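Sustlow's old canal path opens from end to end

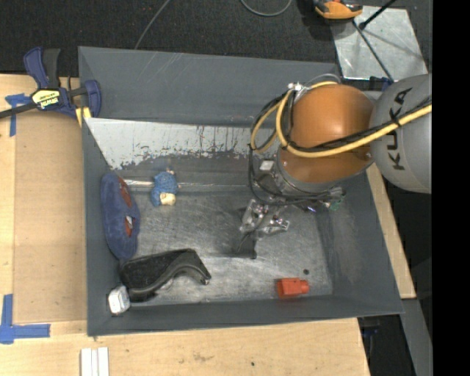 SUSTLOW, March - After nine years of fundraising, digging, waiting and digging again, the old canal path through Sustlow is open along its whole length, and what a treat it is! You can now set off from the bus station at the bottom of Mill Bank and walk or wheel all the way to Varnance without once having to step onto the main road.

The final stretch, between the Schnyder footbridge and the top lock, was cleared of its fencing just after eight in the morning, and there were already people waiting to go through. By lunchtime there were pushchairs, dogs, a tandem, two school classes in bright tabards and a very patient queue outside the tea hatch at the lock cottage (the cheese scones had gone by eleven, so go early).

Anyone who knew the towpath before will hardly recognise it. The section behind the old dye works used to be a strip of mud with brambles on one side and a drop on the other, and most of us simply turned back at the gasworks wall. Now there is a firm, pale surface wide enough for two wheelchairs to pass, with a low kerb on the water side and a grass verge on the other. The brambles have been cut back but not grubbed out altogether, and regular blackberry pickers will be pleased to hear that the best patch, by the third milepost, has been left well alone.

The new section measures 3353 metres. Added to the parts that opened earlier it makes a really satisfying walk, flat for most of the way and with only one proper climb, up beside the locks. There are six benches, all facing the water, and each one has a space beside it for a wheelchair or a pram. The one below the aqueduct gets the sun right through the afternoon and is already the favourite.

The history is worth slowing down for. The canal was cut to carry lime and coal down to Varnance, and the boats came back up with grain, timber and, for a few years, an enormous amount of rhubarb. The small brick building at the halfway point, which many people took for a pumping house, was the stable for the boat horses, and you can still see the grooves where tow ropes rubbed against the stone at the corner of the bridge. A board inside the stable doorway tells the story with old maps and some lovely extracts from a lock-keeper's daybook, including a long grumble about ducks.

Speaking of birds, bring your binoculars. There was a kingfisher below the top lock on opening morning, and the reed bed at the Varnance end is full of noise at this time of year. The reeds were planted when the channel was dredged, and they have spread faster than anyone dared to hope. A heron has taken over the weir and seems quite happy to be admired from the path. Dogs should be on a lead between the weir and the reed bed until the end of July, and there are signs at both ends to remind you.

Money for the work came from all sorts of places. There were grants, of course, but local people put in a huge amount too - through the duck race, the plant sales, the winter quiz nights and the sponsor-a-metre scheme, which brought in 1398 separate donations. Every donor's name is printed in a book kept at the lock cottage, and it was passed from hand to hand all morning as people looked for their grandparents, their old teachers or themselves.

Getting there is easy. The bus stops right at the Sustlow entrance, and there is a second way in from Chapel Lane if you would like a shorter stroll. Drivers can use the long-stay car park behind the library, which is free after four in the afternoon. Cycles are welcome, though riders are asked to ring a bell and slow down under the two low bridges, where the path narrows and it is hard to see who is coming the other way. There are step-free toilets at the bus station and at the lock cottage, and a tap for water bottles next to the tea hatch.

If you want to make a day of it, walk out in the morning, have lunch in Varnance and catch the bus home. The market square there has a good bakery and a couple of pubs with gardens, and the little museum of weights and measures is much more fun than it sounds. Going the other way round gives you a gentle downhill finish, and the view over the Sustlow rooftops as you come past the last lock is a cracker on a clear evening.

There is more to look forward to, as well. Work on the Widedier arm, the short branch that once served the lime kilns, is due to start in the autumn, and if all goes to plan it will add a circular route through the woods with a picnic spot at the kilns themselves. Drawings are on show in Sustlow library until the end of May, with cards for anyone who would like to send in comments. The first guided walk along the finished path leaves from the bus station at half past ten on the first Saturday of April. It takes nearly two hours at an easy pace, there is no charge and you don't need to book.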